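Bring back the slow lunch

26 March 2022

Quick one today, I'm behind on everything. But I've had this argument three times in a month so I'm writing it down.

Lunch. The hour. The real one, away from the desk. We gave it up without a fight and I want it back.

My first job was at Plosteck, billing department, fourth floor. At noon the phones went to the machine. Everybody left. Not to a gym, not to a "working lunch." Out the door, down the hill, soup. Raluca Tănase ran the department and she would stand by your chair with her coat on until you got up. No speeches, just the coat. We did 1,037 invoices the week of the big Prelport changeover and we still went to lunch every day of it.

Now look. I did some contract work last July for a company I won't name. Big kitchen, free cereal, lovely fridge. Everybody carried the cereal back to their screens. The kitchen was for collecting food, like a trough with better lighting. A meeting at 12:15, another one at 12:45. People eating noodles on mute.

And the money side of it! An hour a day is five hours a week. If somebody took five hours of pay from you there'd be shouting. Take the lunch instead and people say thanks for the cereal.

I know the answer I'll get. "I'd rather eat fast and leave early." Fine. Do you leave early? I asked that of a friend who swears by the desk sandwich and she changed the subject. She was home at seven that night, same as ever.

The other answer is that lunch out costs too much. Fair, more fair than the first one. The soup place on the hill is gone and what replaced it wants a day's groceries for a bowl of leaves. But you don't have to buy lunch to have lunch. Bring it. Sit by a window somewhere. Half the cafés near me don't care what's in your bag so long as you get a coffee, and the ones that do care aren't worth sitting in.
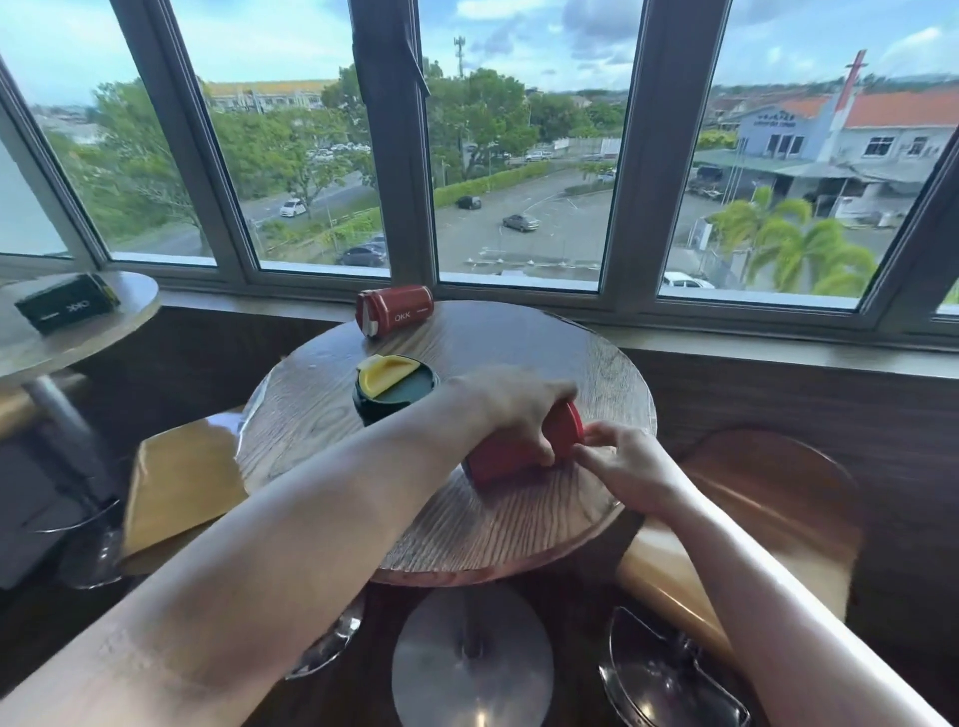 What the hour is for

Talking, mostly. Or not talking. I learned more about my job from Tincuța Cozma over bread and pickles than from any training binder, and the binder was 762 pages, I had to sign for it. She'd been there forever. She knew which customers paid late becuase they were broke and which ones paid late for sport. None of that was written down anyplace. She wouldn't have put it in an email either.

Then there's the nothing part. Looking at a street. I get suspicious of articles that sell rest as a way to do more work, "recharge" and so on, as if we were all phones. Maybe you do work better after. I don't care. The hour belongs to you even if you come back slow and full of bread.

What I'd like to see

A closed calendar from noon to one, for everybody, bosses first. That last bit matters most. If the boss eats at the keyboard the rule is dead by the second week. I've watched it happen.

No prize, no app. Please no app. A former client of mine bought a "wellness break" tool that popped up a breathing circle at 11:50 and people clicked it away with a fork in thier other hand.

And stop saying sorry. I hear it all the time, "sorry, I was at lunch." Sorry for what? You were eating in the middle of the day. Farmers do it. Surgeons do it when they can.

Anyway it's 12:20 and I have been typing since breakfast, so I'm off. There's cold potato in a box and a bench with sun on it. Comments are open, I'll read them after one.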